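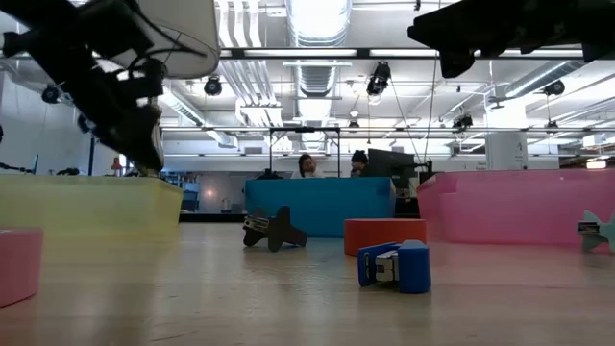 Sastar, relevés de pluie transcrits à la main

Version du 17/07/2019

Bonjour et bienvenue ! Sastar, c'est le contenu de vieux carnets de pluviométrie que j'ai recopiés dans des fichiers CSV, soirée après soirée, avec beaucoup de thé et une loupe. Les carnets viennent de trois postes (Mirnow, Ashour et Nukberg) tenus par des particuliers qui notaient chaque matin la hauteur d'eau dans leur pluviomètre, et souvent tout un tas d'autres choses : le vent, la première hirondelle, le prix du foin. J'ai gardé le plus possible de ces remarques, elles valent bien les chiffres à mon goût.

Contenu du dépôt

pluie.csv : une ligne par jour et par poste
remarques.csv : les notes en marge, orthographe d'origine
lacunes.csv : les jours sans relevé, avec le motif quand il est écrit
corrections.txt : tout ce que j'ai changé depuis la première mise en ligne

Les colonnes de pluie.csv

poste : le nom du poste, en minuscules et sans accent
jour : la date du relevé, au format année-mois-jour
mm : la hauteur d'eau en millimètres, point décimal
trace : 1 si le carnet dit « gouttes » ou « trace », 0 sinon
neige : 1 si l'eau vient de neige fondue
page : la page du carnet
doute : de 0 (bien lisible) à 2 (j'ai plissé les yeux très fort)

Une case mm vide veut dire « pas de relevé ». Un zéro veut dire que quelqu'un est allé voir et que le pluviomètre était sec. Merci de ne pas remplacer les vides par des zéros, je l'ai fait moi-même dans la toute première version et les moyennes de Mirnow en sont sorties complètement fausses !

Comment j'ai transcrit

Le carnet de Mirnow compte 175 pages, celui d'Ashour 189. Je lis une page à voix haute, je saisis, puis je relis le lendemain en partant du bas, ce qui m'oblige à regarder chaque nombre séparément. Shona Lennox a ensuite repris toutes les lignes marquées 2 dans la colonne doute, sans voir ma lecture, et quand nous n'étions pas d'accord j'ai laissé la case vide et mis les deux propositions dans corrections.txt.
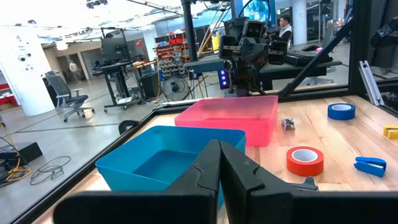 Pour Nukberg, c'est plus compliqué. L'observateur mesurait en pouces dans les premiers cahiers, puis il est passé aux millimètres un mois de janvier, sans prévenir, au milieu d'une page. J'ai placé la bascule au jour où les fractions disparaissent. Si vous avez une meilleure idée, écrivez-moi, je suis preneur.

Autre piège : l'heure du relevé. À Ashour, la pluie lue le matin est inscrite à la date de la veille, alors qu'à Mirnow elle est inscrite au jour de la lecture. Je n'ai rien décalé dans pluie.csv. Si vous comparez les postes jour par jour, pensez à le faire de votre côté (pour des cumuls mensuels, l'effet reste petit, sauf gros orage en fin de mois).

Ce qui manque

lacunes.csv contient 239 lignes. Il y a des maladies, des moissons, un mariage, une bouteille fendue par le gel et pas mal de jours sans aucune explication. Je n'ai rien comblé, ni à partir des postes voisins ni autrement.

Ce que je déconseille

Chercher une tendance climatique là-dedans. Les pluviomètres ont changé de place au moins une fois à Nukberg, et un pommier a poussé juste à côté de celui d'Ashour (l'observateur s'en plaint, puis finit par noter les récoltes). Pour l'histoire locale, un cours de statistique ou simplement le plaisir de lire les remarques, allez-y !

Licence et contact

Faites-en ce que vous voulez, en citant Sastar et les trois postes. Pour une erreur de lecture, ouvrez un ticket avec le poste et la page, je ressors le carnet et je vérifie. Les numéros de page suivent le crayon en haut à droite, pas l'encre.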